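Robot Hands at Home: How Do You Build a Hand That Can Pick Up a Shirt?
Colunano Kids: Making Things

Try something for me before you read any further. Find a T-shirt, drop it on your bed and pick it up with just your thumb and one finger.

Easy! You probably didn't even look. Now put on your thickest winter gloves and do it again, still with one thumb and one finger. A bit harder, right? Now close your eyes as well. You're starting to find out what it's like to be a robot.

Robots can weld cars and drive around on Mars, but a plain old T-shirt can still give a robot a terrible afternoon. We think that makes shirts one of the best robot puzzles there is, and you can work on this puzzle at home. The gripper we'll talk about is called Lultau. It came out of Pestach, a shared workshop on Omoregie Street where people bring their half-built projects and borrow each other's screwdrivers.

What is a gripper?

A gripper is a robot's hand. Some grippers look a lot like your hand, with four fingers and a thumb. Some are suction cups. Some are soft bags that squish around whatever they touch. And lots and lots of them have only two fingers, like a crab's claw or a pair of kitchen tongs.

Two doesn't sound like many. But think about how often you really use two! Picking up a pencil, pulling a zipper, taking a chip out of the bag, turning a page. A thumb and a finger can do a huge amount of work. Two fingers are also much simpler to build, and when something goes wrong (something always goes wrong), there are fewer places to look for the problem.

A hand with no robot

Lultau has one funny thing about it. There's no robot on the other end. A person holds it and moves it around.

Why would anyone want a robot hand that a person has to carry? Because it's a way of teaching. Suppose you wanted to show a friend how to tie a shoelace, but your friend had big crab claws. If you tied it with your own ten clever fingers, your friend would learn nothing useful. "I don't have those!" the friend would say, waving the claws. So you'd have to put on crab claws too and work out how to do it that way.

A hand-held gripper is your pair of crab claws. You can do only what the two fingers can do. A camera rides along on the tool and records everything from the hand's point of view. Later on, a computer can study lots of those recordings and look for patterns: the fingers come in from this side, they open this wide, they close when the cloth is right there between them. Then a robot arm with the same kind of fingers can have a go at it.

One recording isn't much help. Imagine learning to ride a bike by watching somebody else do it once. The Lultau builders set themselves a goal of 200 tries with one piece of cloth, and they try to make every one a little different. The cloth starts in a new place. It's flat, or twisted, or in a heap. If every try looked the same, the robot would learn to pick up one shirt in one spot and be completely lost if you nudged it over.

The parts of the hand

Let's start at the tips and work backward.

The fingers. Straight fingers, like two rulers, can pinch, but they bump into things when you reach down into a pile. Curved fingers leave a hollow space between them, so there's room for something lumpy in there while the tips meet at the front. Hold your own thumb and finger in an O shape and you'll see the same thing.

The pads. Hard, smooth fingers are slippery. Pads on the inside give the hand something to hold on with. The skin on your fingertips does this job for you, and those tiny ridges (your fingerprints!) help too.

The pivots. A pivot is a point that something turns around. Scissors have one, in the middle. Each finger on a gripper like this needs a place to turn, usually with a bolt going through it. Too tight and the finger won't move. Too loose and it wobbles, and a wobbly finger misses what it's aiming for. Getting that bolt just right is fiddly and very satisfying.

The body. Everything has to be attached to something. The body holds the fingers in line with each other and gives all the other parts a home.

The handle. This is for the human. It sounds like the boring part, but try holding your arm out straight for a whole minute with a can of beans in your hand. Every extra bit of weight matters when you're going to do the same thing again and again. The first Lultau handle was so heavy that everyone at Pestach complained about it, and the next one had 200 grams less in it.
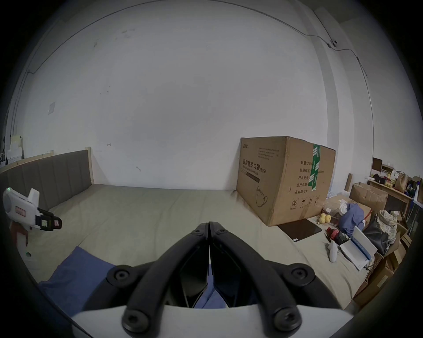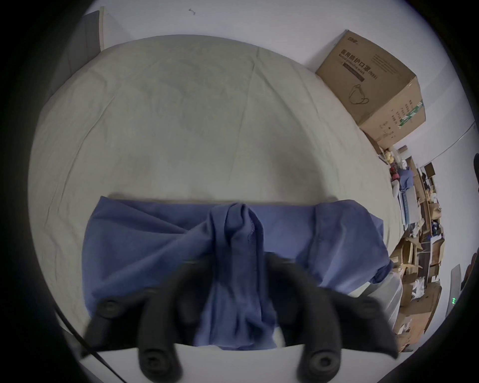 Gripper fingers at work over a bed. They are pressed together in the first picture, and in the second they have a pinch of blue cloth between them.

Why is cloth so tricky?

Look at the bunched-up cloth in the second picture, and at the folds spreading out from the place where it's pinched. Every one of those folds is a new shape for a computer to figure out.

A wooden block is always a block. Turn it upside down and it's still a block, the same size, with the same corners. If a robot knows where one corner is, it can work out where all the others must be.

Cloth doesn't play fair. Pinch a shirt in the middle and the whole thing changes. The sleeves slide, the edges pull in, and a collar that was at the top is suddenly hiding underneath. Drop it ten times and you'll get ten different heaps. Engineers call things like this "deformable," which means they change shape when you push or pull them. Bread dough is deformable. So are shoelaces, plastic bags and cooked spaghetti.

There's another problem too. How do you get hold of something that's lying perfectly flat? There's no edge sticking up to grab. Try it with your two fingers on a flat sheet. What did you do? Most people press down a little, then slide their finger and thumb toward each other so the cloth bunches up into a small hill. Then they pinch the hill. You've been doing that since you were a baby, and probably never once thought about it!

A bed turns out to be a really good place to practice. It's wide, it's low enough to reach across, and it's soft. If your fingers push down too far on a hard table, they stop with a bang. On a mattress, they just sink in a little.

Build your own cardboard claw

You don't need bolts or a camera to get started. This claw takes 15 minutes, plus however long you spend decorating it.

You will need:
Stiff cardboard from a box
Two paper fasteners (the kind with legs that fold out)
Two craft sticks
A rubber band
Tape
Scissors, and a grown-up to help with the holes

1. Draw two curved fingers on the cardboard, like two bananas. Make them as long as your hand. Cut them out.

2. Cut a rectangle as wide as your palm. This is the body.

3. Ask your grown-up to poke one hole near the bottom of each finger and two holes along the top of the body, with a small gap between them.

4. Join each finger to the body with a paper fastener. Those are your pivots. Check that the fingers swing freely. If they stick, loosen the legs of the fastener a bit.

5. Tape a craft stick to the bottom end of each finger so that it hangs down past the pivot. When you push the sticks apart, the fingertips should come together. When you squeeze them toward each other, the tips open. (Surprised? It's like a seesaw. The part above the pivot goes one way and the part below goes the other.)

6. Wrap the rubber band around the middle of one finger, winding it until it stays put. Now you have a grippy pad! If you have a second rubber band, do the other finger too.

Now test it. Start with something easy, like a crumpled ball of paper. Then try a sock. Then try a sock that's lying flat.

If your claw can't do the flat sock, you're in excellent company. Here are some things to change, one at a time:

Make the fingertips wider.
Make the fingertips narrower.
Add more rubber bands.
Bend the tips inward.
Come at the sock from the side, with the claw tipped over.

Change one thing, test it, write down what happened, and then change the next thing. If you change everything at once and the claw gets better, you won't know which change did it. Grown-up engineers forget this all the time.

Keep a try book

The Pestach builders keep a notebook beside the gripper, and you can do the same. For each try, write down what you picked up, how it was lying and what happened. "Dropped it" is a perfectly good thing to write. So is "sock got stuck on paper fastener, very annoying." After a page or two, look back and see if you can spot a pattern. Maybe your claw loves wool and hates anything shiny. Maybe it works best when you hold it in your left hand.

The workshop's own notebook has 800 tries in it now, in several people's handwriting, with one page stained by hot chocolate. They're still arguing about the best angle for picking up a sleeve.

Words to know

Gripper: a robot's hand.
Pivot: the point a part turns around.
Deformable: able to change shape when pushed or pulled.
Pad: a grippy layer on the inside of a finger.

Next month in Making Things: wheels that can climb stairs. Save your cardboard tubes!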